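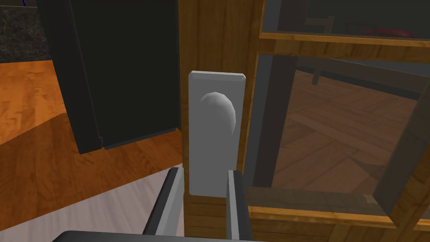

Brornent Shift Agreements, cleaned

What you get

A table of clauses from collective agreements at farm and construction equipment plants, typed out, tidied up and given labels. One row is one clause. There are 3,322 rows, which is fewer than we promised the people who lent us the filing cabinets and more than Valentin Jitaru would like to look at again.

The agreements cover hours, overtime, callbacks, layoff order, recall rights, safety stoppages and, in one memorable case, the colour of the lunchroom chairs. Wage tables are left out. They came in so many layouts that we gave up in September and have felt better ever since.

Files

clauses.csv: the main table
plants.csv: one line per plant, with the region and what it builds (tractors, loaders, graders, or "other", a category doing a lot of work)
labels.txt: the 22 labels and what we think they mean
disputes.csv: rows where the labellers disagreed and stayed that way
old/: please don't use anything in old/

Columns in clauses.csv

clause_id: unique, not in order, sorry
plant_id: matches plants.csv
title: the heading as printed, spelling mistakes and all
body: the text of the clause
label: one of the 22
second_label: often blank
labeller: initials
page: page in the paper copy. Blank if the page number was under a coffee ring.

How it was made

Paper copies were scanned and run through text recognition, then read by a human being with a ruler. Odette Tanguy wrote the first set of labels. Markos Politis wrote the second set after reading the first. The current set is the truce.

Each clause was labelled by 2 people working separately. Where they differed, Radoslava Vávra picked one, unless she thought both were wrong, in which case the row went to disputes.csv to think about what it had done.

Names of workers, stewards and supervisors were replaced with ROLE_1, ROLE_2 and so on. The numbering starts over with each clause, so ROLE_1 in one row has nothing to do with ROLE_1 in the next. Someone has already built a network graph on the opposite assumption. It was a very handsome graph.

Known problems

The Courtois plant changed its overtime rules partway through an agreement and stapled the new page over the old one. We typed both. They share a title and contradict each other.

"Temporary layoff" and "short shutdown" are separate labels. The line between them is 7 working days, except at plants where the agreement says otherwise, which is most of them.

French clauses from Bilura were translated by Blandine Millet. The originals are not in this release. If a sentence sounds unusually elegant, it is one of hers.

Dashes in the body column may be dashes, minus signs or specks of dust.

Good uses

Comparing how plants word the same rule. Training a classifier to sort clauses. Settling an argument about recall rights, provided nobody in the argument is a lawyer.

Bad uses

Working out what you are owed. These texts are old, several have been replaced, and none of them is your agreement. Ask your steward.

Loading it

Any program that reads CSV should cope. The encoding is UTF-8. Some body fields contain line breaks, so don't split on newlines and then write to us about the extra rows.

Fixes and complaints

Send the clause_id and the correction to the Esturon list. Corrections are read on Monday. Suggestions for a twenty-third label are read too, by Markos, with the door closed.

Licence

Free to use and share with credit to the Brornent project. The labels are ours. The clauses belong to the people who stayed up until three in the morning arguing over them.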